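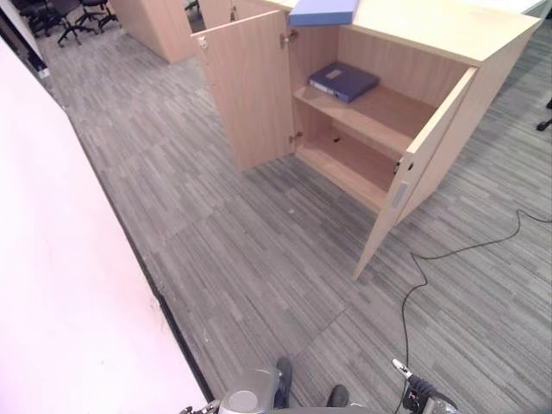

2nd February, evening

Cabinet day! I have been looking forward to this since the middle of January, and I know how that sounds, but I really do love an empty shelf. Two doors wide open, one dark blue box file lying flat, and all that pale wood with nothing on it. I stood there grinning like I'd been handed the keys to a house.

The box file is the Drekbridge one. It holds all the letters from the first year and it gets to stay, because I use it every week and I like knowing it's there. The light blue folder on top of the cabinet is my "still deciding" folder. Everything I can't make up my mind about goes in it, and I've told myself I have to empty it by the end of the month. We'll see!

So, the plan. Upper shelf for the papers I reach for a lot, meaning Drekbridge, then Wimel, then the thin Sosa stuff, all lying flat with the labels up so I can read them standing. Lower part for the heavy things. I was going to put a second shelf in down there, but I like the height now that I've lived with it for a day — the tall binders from Jondemthorpe would never fit under another board, and they've been leaning against one thing or another for far too long.

I also had a good go at the wood with a barely damp cloth. There's a small dark spot on the bottom toward the back and I've decided to leave it alone. A binder will sit on it. What I did enjoy was finally looking at the grain on the doors (it's lovely, very faint) and finding out how far they swing. I'd only ever opened them halfway to grab something and run.

The big white table is going to be my sorting spot tomorrow. Keep, scan, shred, in that order from the near end. By my own tally there are 407 sheets in the Wimel pile alone, counted last week on a slow afternoon with a cup of tea, and I bet half are copies of copies. I can't wait to get at them.

Things to remember: fresh labels, the good black pen, a bag for the shredding. Four new dividers, the stiff kind. And wear the soft pants, there'll be a lot of kneeling on that striped carpet.

The other cabinet is next, maybe the week after. I haven't even peeked in yet. Bed now, early start.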